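Prirkida: a little word list for clothes and laundry

Hi! I'm Yee-man Poon, and Prirkida is a word list I've been putting together in my spare time. It collects the everyday names people use for clothes, bedding and the chores that go with them (folding, airing, mending, all that). If you've ever argued over whether it's a comforter or a duvet, you'll feel right at home.

What's in it

There are 767 entries in one plain CSV file, plus nearly 4,000 sample sentences in a second file. Each entry has the word, a short meaning, where I heard it, and a notes column that gets pretty rambling in places — sorry, I love the notes column. Anjana Ekanayake wrote most of the bedding entries and fixed my spelling all over.

Getting started

Open words.csv in any spreadsheet program. The sentences are matched by the id column, so don't sort one file and then paste it next to the other (I did this in July and lost a whole evening!). Everything is saved as UTF-8.

Known gaps

Hats are thin. Shoes are missing completely, and 14 of the entries still say "ask Anjana" where the meaning should be. "Pile" and "heap" point to each other, and I go back and forth on whether they should be one entry.

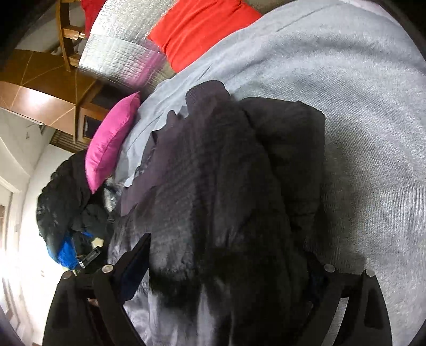

Dark clothes in a heap on a light gray blanket. See the entry "heap."

Changes

Version 2, Saturday, October 21, 2023: added the mending words, split "throw" into noun and verb, took out the doubles.

Using it

Use it for whatever you like, just keep the credits file with it. If your family has a funny word for the clothes that are too clean to wash and too worn to put away, please send it over — I have nine so far and I want more!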